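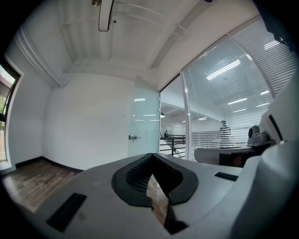 Wyn Kneath wrote to this service in April that the form had asked for the place of death before it asked for the name, and that the family had closed the page and telephoned the newspaper instead. Similar remarks have reached us from other households. The present review considers whether Trikach, the online tool for preparing death notices and longer obituaries, can be recommended to families who contact the Girgate Bereavement Information Service, and on what terms.

Search guidance and notices
Enter a word or phrase
Search
Clear

Review: Trikach notice preparation tool
Published Oct 25, 2022

What the tool does

Trikach allows a family member, executor or funeral director to enter the facts of a life into a set of labelled boxes, from which it produces a draft notice. The draft may then be edited, shared with relatives for comment and sent to a newspaper or kept as a private document. It is not a publisher. Families should understand at the outset that a completed Trikach draft has not appeared anywhere until a newspaper or website has accepted it and the fee for that notice has been settled separately.

The tool was tested on a desktop computer and on a mobile telephone. Two texts were prepared: a short notice of death with funeral arrangements, and a full obituary of the kind read aloud at a service and later printed. Both were based on material supplied by a family who had agreed to its use for this purpose.

Preparing a short notice

The short notice was completed in some 40 minutes, including time spent checking dates. The wording offered by default is plain and respectful. "Died peacefully" is not inserted unless the user selects it, and this is to be welcomed, as many families find the phrase untrue to their experience. The funeral section is clear. It asks for the venue, the time, whether flowers are wanted and where donations may be sent, and it permits any of these to be left blank without leaving a gap in the sentence.

The order of the questions is less satisfactory. The supplier has changed the opening page following complaints, and the name now comes first. The cause of death, however, is still requested on the second page. An answer is optional, but the word "optional" appears in pale lettering beneath the box and was missed by both of our testers. A person completing the form in the first days after a death should not be left to suppose that the information is required.

Relatives and their order

The family section is the weakest part of the product. It assumes one spouse, a list of children and a list of grandchildren. Partners of children are placed in brackets after the child's name, following the convention of many local papers, and the brackets cannot be removed except by editing the finished draft by hand. Any later change made in the boxes then restores them.
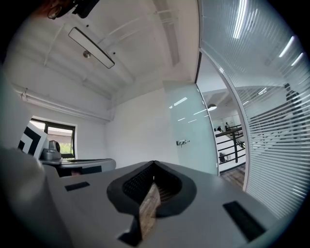
A second marriage is handled as though it were a mistake in the first, one reader commented when an earlier note on the tool was placed on our website, and her late father's two wives could be named together only by entering one of them as a friend. We repeated the exercise and obtained the same result. Stepchildren may be included, but they appear after grandchildren and cannot be moved upwards. In a notice that will be cut out and kept, and in which every relative will look for his or her own place, these are serious faults.

The supplier informed us that a revised family section is in preparation. No date was given, and this review is confined to the tool as it stands.

Preparing a full obituary

The longer form is considerably better. It offers headings for childhood, schooling, working life, service, faith and pastimes, each of which may be renamed or removed. The finished text runs as continuous prose, and the headings are not carried into it. Our tester found the question "What would a colleague have said?" particularly useful in drawing out material on a working life spent largely in one factory.

There is an upper limit on length of 3858 characters, spaces included. The limit is not stated until it has been passed. Our draft stood at 3861 and was refused without any indication of how much should be cut. The tester removed a middle name and the draft was accepted. A running total at the foot of the page would resolve the matter.

Sharing a draft

Up to five relatives may be invited to read a draft and leave comments in the margin. Comments are signed and dated. Only the person who opened the account may alter the text, a sensible arrangement that is likely to prevent some disagreements and may cause others. Families in which relations are strained may prefer to circulate a printed copy.

Drafts are held until the account holder deletes them. The deletion button worked as described, and a confirmation was received by email the same day.

Comparison with other products

Platska, reviewed by this service previously, produces a more attractive printed page but offers little help with the writing itself. Ban is intended for funeral directors and is not suited to occasional use. Of the three, Trikach gives the most assistance to a person who has never written an obituary and does not know how to begin.

Recommendation

Trikach is recommended for full obituaries and for short notices where the family arrangements are simple. It is not recommended at present where there has been a second marriage, or where stepchildren are to be named among the children. In such cases families are advised to write the notice on paper, using our printed guide, and to read it over the telephone to the newspaper's notices desk, asking for it to be read back in full before it is accepted.

Names, dates and the time of the funeral should be checked by a second person whichever method is used. Comments on this review may be sent in writing to the Girgate office and may be quoted in a later edition unless the writer asks otherwise.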